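Fletasska Cell: Gallery of Handling Work

Fletasska is a two-arm handling cell offered by Ilberg to workshops, repair centers and small distribution sites. This page presents the cell at the kind of work it is most often bought for, the handling of small and awkward goods in ordinary cardboard packaging. It is intended for purchasing departments and technical staff who have read the product sheet and wish to see the equipment in use before requesting a visit.

Page last revised February 8, 2025.

About the task

Loose cables are among the items customers ask about most. They have no fixed shape, they catch on one another, and a bundle seldom lies the same way twice. Many automated systems are set up for rigid parts in known positions and are poorly suited to such goods. The Fletasska cell is supplied with a cable handling package, named Jomon, which covers the transfer of tangled cords between open boxes on a table.

Customers may use their own boxes. Plain folding cartons with attached lids are acceptable, provided the lids can be laid back and kept clear of the arms. No special trays or inserts are required.

Gallery

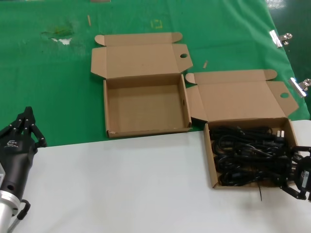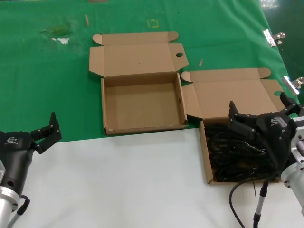 Two open boxes, one holding black cables and the other empty, with a gripper at work on the cable side.

What is supplied

The standard delivery consists of both arms with their grippers, the control cabinet, the operator panel and the Jomon package. Ilberg also provides one day of training on site for up to four members of staff. The table is ordered separately under part number 1792, or the customer may provide one that meets the load and height requirements in the installation guide. Table coverings are left to the customer. A matte cloth or mat in a single color is recommended – shiny surfaces can make thin cords harder to detect.

The cell does not sort cables by type or length, and it does not test them. Sites that need either function should plan for a separate station. Coiling and tying are likewise outside the present scope of the package.

Setup and daily use

Installation takes about 3 days, including the safety inspection. The floor area must be level and free of foot traffic while the arms are powered. Once the cell has been accepted, an operator places the boxes, confirms their positions on the panel and starts the run. When a cord remains caught after repeated attempts, the arms move to their rest position and the panel asks for assistance. Operators should then separate the cords by hand and confirm the boxes again before restarting.

Boxes may be set slightly out of line with each other. They should not overlap, and the side walls should stand upright. Crushed or torn cartons should be replaced before a run.

Availability

The cell may be ordered directly from Ilberg or through Tiêu, which also handles spare parts and gripper repairs. Orders placed with either office carry the same warranty. A revised version of the Jomon package is planned for September and will be provided to existing customers without charge.

Requests for a demonstration should quote reference 1211 and state the type of goods to be handled, the size of the boxes in use and the floor space available. Customers are welcome to send a small quantity of their own cables in advance, packed in the boxes they expect to use. Samples are returned after the demonstration unless other arrangements have been made in writing.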